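Nemurau Center Revises Room Booking Rules for the Fall Term

The management of the Nemurau Center has approved a revised policy on the booking of shared rooms. The new rules were adopted on Thu 10 July and take effect at the start of September. They apply to all tenants, including those whose leases predate the opening of the east building.

Under the revised policy, a tenant may hold no more than two standing bookings per week in the Olletti Hall and the ground floor meeting rooms. Standing bookings made under the former rules will lapse at the end of the summer period and must be entered again. Requests are handled in the order received.

Cancellations must reach the front office at least 20 hours before the booked time. A room that is not claimed within the first half hour will be released to other tenants – this also applies to bookings made by the Center itself.

The Maurya Room, which seats 88, remains reserved for public lectures and annual meetings. Catering in this room is ordered separately through the front office. 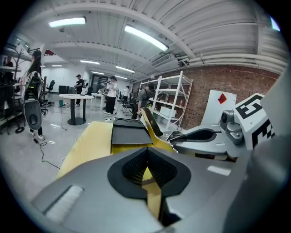 Kjell Grønli

Tenants with workshop or laboratory space are reminded that their own premises are not covered by the policy. Visitors to those areas must still be signed in at reception and accompanied by their host.

Evening access will continue as before. The main entrance closes at 9 p.m., after which a key card is required. Cards issued under the Nilarero agreement remain valid until they are replaced.

Questions about existing bookings may be directed to the front office during regular hours.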